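Print this page | E-mail to a friend

I've had the same set of shelves in our utility room at Cedcombe for years, and I only worked out last March how to stop them turning into a dumping ground. Keep one shelf bare! Anything homeless goes there, and it gets cleared before supper. 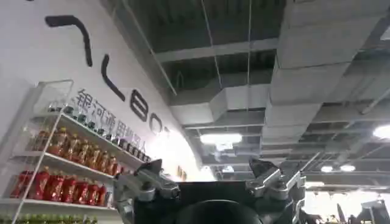
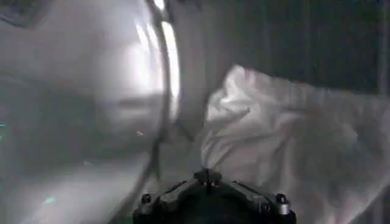

White shelving in the first, a round glass door close up in the second.

Glass doors get a wipe with two spoonfuls of vinegar in warm water, then a dry cloth - old pillowcases are best (thank you, Wiebke). Do the rim as well, and go easy on the rubber. I leave ours ajar overnight and the musty smell has gone.

26 comments | 151 shares
© Bastian Hellwig | Contact | Back to top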